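Re-tuning the kitchen scale log

The Boklow scale on my counter drifts. I noticed it in April, when a batch of dough that should have come out at 1679 g read 1671 g, and the same lump read 1680 g after I switched the unit off and on. Eight grams is nothing in bread. It matters more for salt and yeast, so I went through it properly.

Method. I used one reference mass, a 124 g brass weight from a balance set I bought in Prollthorpe, and read it at five points on the platform: center and the four corners. Then I added a jar of water to bring the load to 1828 g and repeated the readings. Each reading was taken after the display held steady for ten seconds. The scale was zeroed between readings with the platform bare.

At the low load, the center and both rear corners agreed to the gram. The front left corner read 2 g light. At the high load the same corner read 7 g light, so the error grows with load and depends on position. That points to the load cell mounting and away from the battery, which I had already replaced.
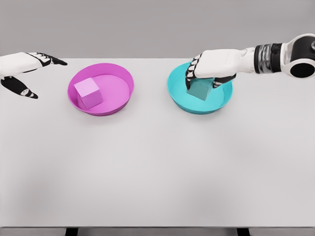 Page last changed: April, 16:40

The mounting is held by two screws under the rubber feet. One of mine turned a quarter turn before it was snug. After tightening, the front left corner read 1 g light at the high load and correct at the low load. I can live with that.

Drift over time is a separate problem. The Boklow tracks zero on its own, and slow additions get absorbed into the zero. Sifting flour onto it a pinch at a time lost me 3 g out of 80. The old Verschueren does not do this, but it only resolves to 5 g. My fix is to weigh small amounts in a separate cup, set down in one movement.

I keep the readings in Ilik, one row per check, with load, position and room temperature. So far temperature has made no difference I can measure. Next check is after the oven has been running for two hours.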